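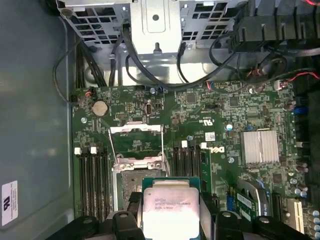 Instead Workstation Reuse Project: Progress Report to the Busden Fund
Reporting period ending January 2018
Prepared by Dayana Cabrera, Clondach workshop

1. Status

The grant covers the inspection, repair and delivery of 50 desktop workstations by the end of June. The workshop has received 73 donated machines, all from the Zamfir engineering office. As of this report, 26 have passed every test and are packed for delivery. The rest are in inspection or waiting for parts. The number received is higher than the number promised, so that machines with damaged boards can be used for spares.

2. Scope of work per machine

Most of the donated units are Dell workstations with Intel Xeon processors in gray metal cases. Each machine goes through the same sequence:

Exterior check and asset tag removal
Drive removal and wipe
Dust removal from case, fan assembly and heatsinks
Processor removal, socket inspection and reseating
Coin-cell battery test
Memory test, one module at a time
Load test
Final close-up and packing

Drive wiping is complete for the whole intake. Drives that would not finish a wipe were destroyed and the serial numbers were recorded in the drive log, which is held at Clondach and can be sent on request.

3. Processor and socket work

This step has taken more bench time than planned. The original schedule treated it as a quick check, to be done only on machines that failed to start. After the first group showed memory errors that cleared once the processor had been reseated, the step was extended to every unit.

The current procedure is as follows. The case is laid on its side with the board facing up. The cooler is removed and the old thermal compound is cleaned off. The socket is opened and checked under a lamp for bent contacts, dust and compound residue. The processor is lowered straight down, with its key marks lined up to the socket, and is released only when it sits flat. No force is applied before the load plate is closed.

Access is limited in these cases. The perforated drive cage sits close to the top of the board, and the black cable bundle that loops down from it can drift toward the work area. Cables are now tied back before the socket is opened. The small connectors along the board edge, below the fan, are left plugged in unless a header needs to be tested; unplugging them on the first units led to two wrong refits, both found at the load test.

Boards with bent socket contacts are not repaired. They are marked as spares, and the memory and fans are moved to stock.

4. Other findings

Coin cells: many were below the accepted voltage. Replacement is now standard on all machines and the voltage reading has been dropped from the test sheet.

Screws: several cases came in with board screws missing. A mixed box of replacements has been sorted by thread and length. All board screws are checked for tightness before the cooler goes back on.

Fans: noise at full speed was the most common fault at the load test. Cleaning fixed most cases. The others were fitted with fans from the spares shelf.

5. Spending

Consumables cost $743 in this period — coin cells, thermal compound, cleaning wipes, screws and antistatic bags. This is within the approved line. No money has been spent on replacement processors. Packing material was supplied by Zamfir at no charge.

6. Risks

The main risk is the supply of good boards. If the failure rate in the uninspected units is higher than in the first group, the spares shelf may not cover the gap. A second intake from Zamfir has been discussed but is not confirmed.

Bench time is a smaller risk. A second bench with its own lamp and grounding mat has been set up for socket work, and the load tests have been moved to the shelves by the back wall.

7. Next period

Finish inspection of all received units
Deliver the packed machines to the first receiving sites
Update the test sheet to match the current procedure
Send the fund a list of boards held as spares, by fault type

The fund is asked to approve one change: moving the unused part of the transport line to consumables. The total budget stays the same.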